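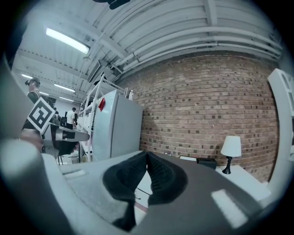 Good evening everyone, and thank you for coming out on a Tuesday, which I know is choir night for at least a few of you. (Wait for people to settle. Thank Horkham Library for the room and the tea.)

I've been asked to talk about state visits, and what goes on in the weeks before a president or prime minister walks down the steps of a plane. I spent a good part of my working life in protocol, mostly on the receiving end of other people's leaders, and I'm very fond of the subject, so please wave at me if I run past half past eight.

Start with the invitation. People picture a grand letter on heavy paper, and there usually is one, but by the time it's signed the two sides have been talking for months. Somebody at an embassy mentions over lunch that a visit might be welcome. Somebody else goes home and asks whether it would be. Nobody wants to send an invitation that gets turned down, so the formal letter tends to be the last thing written. (Pause here. Someone always asks whether leaders ring each other up. Yes, they do, and then their staff spend a fortnight working out what was agreed.)

Then there's the question of what sort of visit it is. A state visit is the full programme, with the banquet, the guard of honour and the anthems. An official visit has a bit less of everything. A working visit might be a meeting, a sandwich and a car back to the airport. To those of us at home they all look like two people shaking hands in front of flags, but I can promise you the guests know exactly which one they've been given, and so do the newspapers back in their own capital.

Now the advance team. (Slow down, this is the bit people enjoy.) My first big one, we had 20 people arrive to look at a hotel. They walked every corridor and timed the lifts. One very polite gentleman asked me whether a particular door opened inwards or outwards, and I didn't know, and I have never since walked through a door on the job without noticing. My head of section in those days was Firdevs Yaman, who was the calmest person I've ever worked for, and she told me to write down every question they asked and keep the list. I kept it. By the end of that week there were 242 questions on it, and I used that list for every visit afterwards.

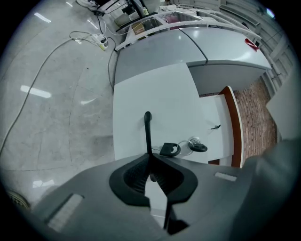 A word on secrecy, as it comes up a lot at the moment. Most visits are announced well ahead, and everyone is happy to have them announced. But when a leader is travelling from somewhere dangerous, or through it, the circle gets very small indeed. You might have a kitchen preparing dinner for a delegation without being told which one, and a band rehearsing 3 anthems so that no one can guess from the sheet music. The hard part is the flags. Flags have to be ordered, and pressed, and hung the right way up, and somebody has to know.

(If time is short, skip to the joint statement.)

The seating plan. I could do a whole evening on this. You have rank, you have language, you have who has fallen out with whom, and you have the interpreter, who needs to sit close enough to hear and almost never gets to eat. Feed your interpreters beforehand! I say it to every young officer I meet. A hungry interpreter at ten o'clock at night is a risk to foreign policy.

The joint statement. This is the page or two that comes out at the end, and it's mostly drafted before the guests have left home. What's left for the visit itself is usually a couple of phrases in square brackets, which two tired people argue over in a side room. When you read one of these in the paper, have a look at the verbs. "Discussed" means they talked. "Welcomed" is warmer. "Had a frank exchange" means I was glad to be outside in the hallway.

Do the visits matter? I think they do, and I'll admit I would say that. A date in the diary makes ministries finish things that have been drifting for years. I've seen an agreement on student visas get signed purely on the strength of the plane being due on the Thursday.

(Questions. Repeat each one for the back row. Mention the sign-up sheet for next month's talk by the door.)

Get our talks and events by email. Subscribe to the newsletter.

Contact us | Copyright Horkham Evening Talks | Back to top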